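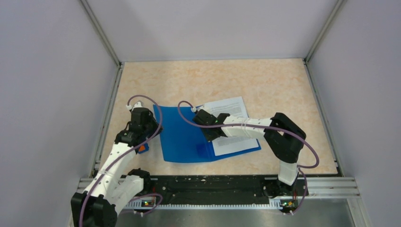
By the visits secretary, Lollau Model Engineers
20th June

Print this page
E-mail this page

The coach dropped us at the wrong gate, so our first sight of the Nieminen workshops at Grarnberg was the back of the canteen, and a very nice smell of onions it was too. We had been asking for a tour since November, and I must say that everyone we met, once we had walked all the way round to the proper entrance, could not have been kinder. There was tea, there were proper biscuits, and somebody had even found us enough chairs.

Most of the morning went on castings and the big presses (I shall write those up separately for the newsletter), but what people talked about on the way home was Room 101, where the Moneo project lives. Moneo is a pair of white arms with black joints, standing at the front of a table with pale grey walls on three sides, and its job is paperwork. It opens folders, turns over pages and puts everything back as it was. I had expected something grander, and then I stood there for the best part of an hour and quite forgot about my tea!

We had picked a good day, or a bad one, depending on which side of the table you stood. They had set out to do 300 page turns without help and had been stopped three times before we arrived. Our hosts made no secret of it, and seemed rather glad of some fresh faces to explain it to. Each arm has its own little camera down by the fingers, and they let us look at its pictures on a screen, which gives you a strange view of the world – all fingertips, with the work beyond.

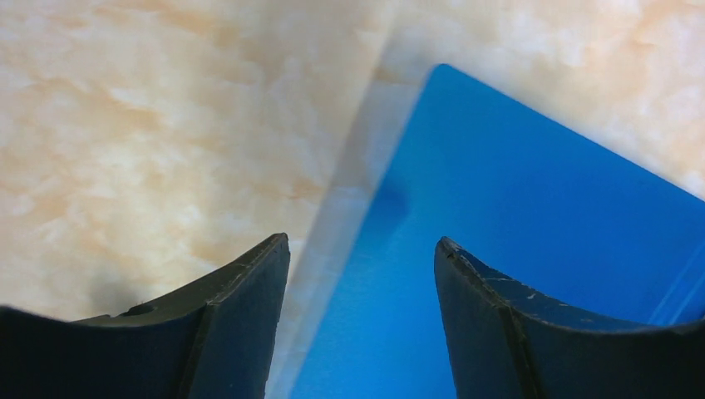 What was going wrong

The trouble was in the pinch. To turn a page, the two fingers have to close on a single sheet, and the arm judges that it has done so by how far they close. One sheet or four makes very little difference to that reading, and with the wear on the fingers there was enough slop in it for the arm to pass several sheets as one. Off it would go, quite happily, and turn the lot.

The papers they practise on are a long confidentiality agreement, with all the Receiving Parties and Disclosing Parties you could wish for. One of our members, who spent his working life in a solicitor's office, read a good deal of it off the screen and pronounced it perfectly sound.
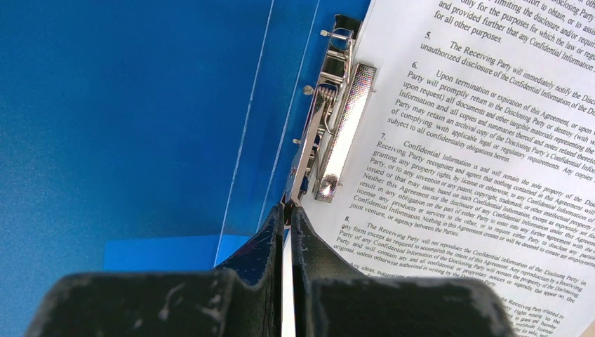
The edge of the paper between the fingertips, with clause 7 in full flow beside the metal lever.

A missed page doesn't sound like much of a fault. The one that worried them more came when a thick pinch met resistance at the metal fitting. The arm ought to feel that and let go. On the second stoppage that day it had kept pulling, and the person at the desk had to hit the stop button. No harm done, apart from one torn sheet, but they have a rule now that hands stay outside the walls until the motors are off, and the count starts again from nothing after any stop. I thought that was hard on them.

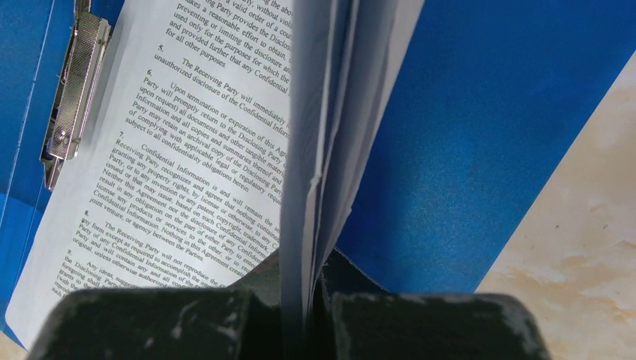
Several sheets in one pinch, their edges fanned apart above the fingers.

Two cures are being tried. The first is a lower limit on the pulling force, which went in while we were having lunch. The second is a small backwards rub of the fingertips before they close, much as you or I would do with a sticky pair of banknotes, and that one is still being argued over. We were shown the rub at slow speed and several of us found ourselves copying it with our own tour leaflets.

We had to be back at the coach by 5, so I can't tell you how the afternoon count came out. They have promised to write. For anyone thinking of going, the workshops are all on one level, parking is free on the Lollau side, and the canteen does a very good onion soup.

Print this page
E-mail this page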